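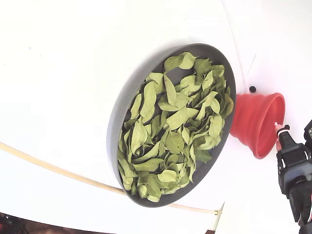
干叶是怎样来的
Lemma 少年科学读本 · 植物与材料
文:弗劳克·迪克曼(Frauke Diekmann) 审读:布帕·尼尔苏万(Buppha Nilsuwan)
2020年6月14日

适读年龄:九至十二岁

一、什么叫干叶

从植物上摘下来、又失去了大部分水分的叶子,叫作干叶。厨房里的香叶、茶罐里的茶、标本夹里的叶片,都属于干叶。它们的做法不同,用途也不同,共同点是含水量很低。

新鲜叶子的质量有一大半来自水。水在叶片里有三处主要的位置:细胞内部的液泡,细胞与细胞之间的空隙,以及叶脉中的导管。液泡里的水最多。液泡充满水时,会向外挤压细胞壁,细胞就像打足了气的轮胎一样绷紧,叶片因此能够展平。这种压力叫作膨压。

叶子摘下以后,根部不再供水,水分却还在继续向空气中散失。膨压下降,叶片先变软,这个阶段叫萎蔫。萎蔫的叶子仍然含有不少水,不能算干叶。水分继续减少,细胞壁收缩,叶片变轻、变脆,才算完成干燥。

二、水从哪里出去

叶片表面有一层蜡质的薄膜,叫角质层。角质层能挡住大部分水,但不能完全挡住。叶片上还有许多微小的开口,叫气孔,多数植物的气孔在叶子背面较多。植物活着的时候,气孔可以开合,用来交换气体。叶子离开枝条后,气孔通常会逐渐关闭,水分散失随之变慢,剩下的水主要穿过角质层慢慢离开。摘断处的叶柄切口也会漏出一部分水。

干燥的快慢由下面几个条件决定。

空气的湿度。空气中的水蒸气越少,叶子里的水越容易出去。梅雨季节晾叶子,往往好几天都干不透。

温度。温度升高,水分子运动加快,蒸发也加快。不过温度太高会让有香味的物质一起跑掉,叶色也会发褐。

空气的流动。叶子旁边的空气吸收了水蒸气后会变潮。如果这层潮湿的空气不被换走,蒸发就会减慢。

叶子的摆放。叶子铺得薄,每一片都能接触到空气。铺得厚,中间的叶子被上下夹住,水汽出不去,可能发霉。晾晒时使用口大而浅的盘子,就是为了增大铺开的面积。

三、颜色为什么变了

鲜叶的绿色来自叶绿素。叶绿素分子的中心有一个镁离子。在干燥过程中,细胞受到破坏,里面的酸性物质与叶绿素接触,镁离子被氢离子取代,叶绿素变成另一种物质,叫脱镁叶绿素。脱镁叶绿素的颜色偏橄榄色。干叶常常呈灰绿、橄榄绿或淡黄绿,原因之一就在这里。

叶子里还有类胡萝卜素,颜色是黄色或橙色。叶绿素减少以后,类胡萝卜素的黄色会显得更清楚。所以同一盘干叶可能深浅不一。光照的角度也会影响我们看到的颜色,被光直接照到的叶子看起来更浅。要比较两片叶子的颜色,应当把它们放在同样的光线下。

四、叶子为什么卷起来

一片叶子不是均匀的材料。它的正面和背面由不同的细胞组成。正面下方的细胞排列紧密,像一排竖直的柱子,叫栅栏组织。背面上方的细胞排列疏松,空隙较多,叫海绵组织。两层失水后收缩的程度不一样,收缩多的一侧会把叶片拉弯。

叶脉比叶肉坚硬,收缩得少。中间的主脉最粗,像一根撑杆,两侧的叶肉缩小时,叶片容易沿着主脉对折,或者边缘翘起。叶尖又薄又窄,也容易弯曲。

如果想得到平整的叶片,就要在干燥时加压。做标本的人把叶子夹在吸水纸之间,上面放重物,每天更换吸水纸。单独摊在盘里自然晾干的叶子没有受到压力,多半会卷曲。

五、浆果和叶子干得一样快吗 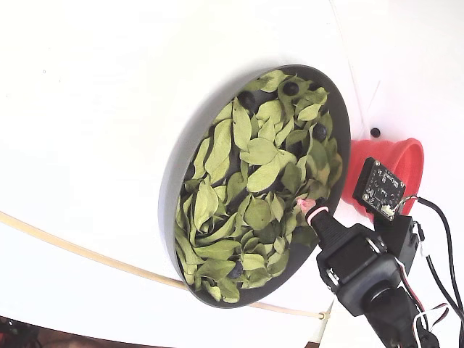 图注:圆盘中的干叶,叶间有几颗深蓝色的圆形浆果,外形像蓝莓。

浆果和叶子放在相同的空气里,失水的速度差别很大。决定这一差别的重要因素是表面积与体积之比。

水只能从物体的表面离开。体积决定里面能装多少水,表面积决定有多大的出口。我们来算一算。设想一片厚度为零点二毫米的叶子,不考虑边缘,每一立方毫米的叶肉对应十平方毫米的表面。再设想一颗半径为五毫米的圆球,每一立方毫米只对应零点六平方毫米的表面。按这个算法,叶子的比值是圆球的十几倍。

除了形状,果皮也有作用。蓝莓这类浆果的表面有一层蜡质,叫果粉,看上去像蒙了一层薄雾。果粉能减少水分蒸发,也会让果皮的光泽变暗。用手指反复擦拭,果粉会脱落,露出颜色更深、更亮的果皮。

由此可以得出一条操作规则:含水多的果实不要与已经干好的叶子装进同一个密封容器。果实放出的水汽会被干叶吸收,干叶重新变软,霉菌就可能生长。存放之前应当先分拣。分拣时把叶子摊开,从盘子的一侧看到另一侧,再轻轻翻动叶层。圆形的果实容易落进叶子之间的空隙,只看表面会有遗漏。

六、怎样知道失去了多少水

用眼睛看,只能知道叶子变了样子。要知道失去了多少水,必须称量。

斯科尔索普(Skolthorpe)自然学习站自2015年起,每年5月都让学生做同一个实验:摘下鲜叶,立刻称量,然后放在通风的架子上晾干,再称一次。有一年,一组学生的鲜叶质量是1425克,晾干以后,减少了935克。

计算方法如下。
干叶质量=鲜叶质量-失去的水的质量
1425-935=490(克)
失水比例=失去的水的质量÷鲜叶质量
935÷1425≈0.656,即65.6%

这个计算假定减少的质量全部是水。叶子里有香味的物质也会挥发一点,但数量很小,普通的秤称不出来。

称量时有几点要求。鲜叶摘下后要尽快称,间隔最多2小时。两次称量使用同一台秤。如果连盘子一起称,要先测出空盘的质量,再从总数中减去。记录数据时写上单位,只写一个数字的记录不能使用。

判断叶子是否已经干好,可以隔一天称一次。连续两次的读数相同,说明叶子与空气之间的水分交换已经接近平衡。此时叶子里仍然有少量的水,普通晾晒不可能把它全部去掉。

七、漏斗与装瓶

干叶装进窄口瓶时,可以借助漏斗。漏斗的上口大,下口小,中间是斜面。物体落在斜面上,受重力作用向下滑,最后集中到出口。

有一种漏斗用硅胶制成,侧壁像手风琴一样有一圈圈褶皱。把它压扁,褶皱一层套进一层,高度减小,方便收进抽屉。拉开以后,褶皱展开,漏斗恢复原来的高度。硅胶是有弹性的材料,反复弯折也不容易断裂,适合做成这种结构。

水通过漏斗很顺利,叶子则不一定。水没有固定的形状,遇到窄口会自己改变形状。干叶有固定的形状,而且互相勾搭。几片叶子在出口上方彼此顶住,就会形成一个拱,把后面的叶子全部托住。这种现象叫架桥。粮仓和料斗也会发生架桥,工程师称它为“起拱”。

减少架桥的方法有:选用出口较宽的漏斗;每次只放少量叶子;轻拍漏斗外壁,用振动破坏拱的平衡。也可以把叶子弄碎,但碎叶的表面积更大,香味散失得更快。需要保存较久的叶子,一般整片存放,用的时候再弄碎。

褶皱漏斗还有一个特点:碎屑容易留在凹槽里。用完以后应当拉开清洗,等凹槽里的水全部干了再折叠。

八、存放

干叶在存放中会受到三种因素的影响。

水汽。干叶会从空气中吸水,这种性质叫吸湿性。容器要密封,打开后及时盖好。

光。光会使剩余的叶绿素继续分解,叶色变黄。透明玻璃瓶应当放在柜子里。

氧气。氧气会与叶中的一些物质发生反应,改变气味。容器装得较满,里面的空气就较少。

标签上要写植物的名称、采摘的月份和装瓶的月份。不知道名称的叶子,标签上写“未鉴定”,只作观察用。

九、自己动手

材料:一种已经认识的可食用植物的叶子,例如薄荷;浅盘一只;厨房秤一台;记录本。

步骤:
1. 洗净叶子,用布吸去表面的水。
2. 称出空盘的质量,记录。
3. 把叶子单层铺在盘里,称出总质量,记录。
4. 将盘子放在通风、没有阳光直射的地方。
5. 每天在同一时间称量,并翻动叶子。
6. 连续两次读数相同,停止称量,计算失水比例。
7. 以天数为横轴、质量为纵轴,画出折线图。

折线通常在开头几天下降较快,后来越来越平缓。如果某一天质量反而增加,请查看当天的天气。空气很潮湿时,已经变干的叶子会吸回一部分水。

安全要求:不认识的叶子和浆果不能放进嘴里,也不能用来泡水。许多有毒植物的叶子与可食用植物的叶子形状相似,晒干以后更难区分。干燥一般不能去除毒性。接触未鉴定的植物后要洗手。

十、词语表

膨压:细胞里的水向外挤压细胞壁的压力。
角质层:叶片表面的蜡质薄膜。
气孔:叶片上可以开合的微小开口。
栅栏组织:叶片中排列紧密的柱形细胞层。
脱镁叶绿素:叶绿素失去镁离子后形成的物质,颜色偏橄榄色。
果粉:某些果实表面的蜡质层。
吸湿性:从空气中吸收水汽的性质。
架桥:固体物料在出口上方互相顶住、停止下落的现象。

出版:Larkoteck
本系列下一篇:种子的外壳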